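Controller comparison, part two

I spent most of February on the arm and left the hand alone, so this post is about the controllers. Both were run in simulation against the same two-finger gripper model, with a wrist camera view logged on every attempt. The task is one pick and one place with a small food carton.

The first controller is the stock one from Lekitz. It closes to a target width and stops. The second is Resturon, which closes until the estimated force passes a threshold and then holds. I ran 436 attempts on Lekitz before a config change made me throw out the early ones, which left 318. Resturon got the same 318 start poses.

Lekitz is faster to close. It is also more sensitive to yaw error at the approach, and the carton tends to settle at an angle between the fingers. Resturon tolerates a bad approach but creeps for a moment after contact, and the creep depends on the friction value. I have not found a value I trust. The Ultilier defaults are too sticky for cardboard.

Wrist view with the carton in the fingers:

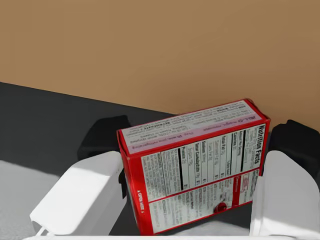
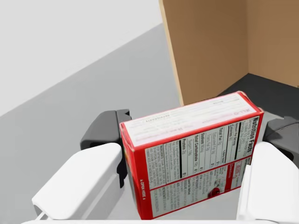
The wrist view turned out to be more useful than the joint logs. A few degrees of tilt is hard to pick out of finger positions and easy to see against a straight printed edge. I now fit a line to the carton's long edge and log the angle next to the force estimate - crude, but it runs at frame rate.

Next is the same set with the Mazza arm model, which has a stiffer wrist. I also want to rerun both controllers with friction randomized per attempt. If Resturon still creeps at the low end I will cap the hold force and accept a few more drops.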